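Sourdough, week two (I am hooked!)

May 28, 2022

So I finally baked a loaf I'd be proud to put on a table, and I've been grinning all morning! I started my starter back in February, neglected it terribly, and then Gülizar Aksoy gave me a jar of hers after a baking class in Altbridge. What a difference. It doubles before lunch and smells like yogurt and green apples.

I'm feeding it 40 grams of flour and 40 of water every morning, and I use 100 grams of it in each loaf. Five folds, half an hour apart, then into the fridge overnight. The crust on this last one crackled for ages when it came out of the oven (I stood there listening like a weirdo).

My notes used to live on the backs of envelopes, but last night I typed the whole lot up, every flop included, and it was so much fun seeing the loaves get taller as I scrolled.

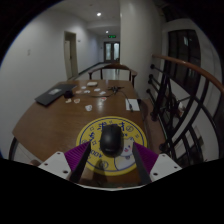

Yellow mouse pad, white cat, a few paper scraps and stickers.

Next up is rye. Gülizar says to add a spoonful of honey and keep the dough wetter than feels right, so that's the plan for Sunday. If you have a favorite rye recipe, please send it my way!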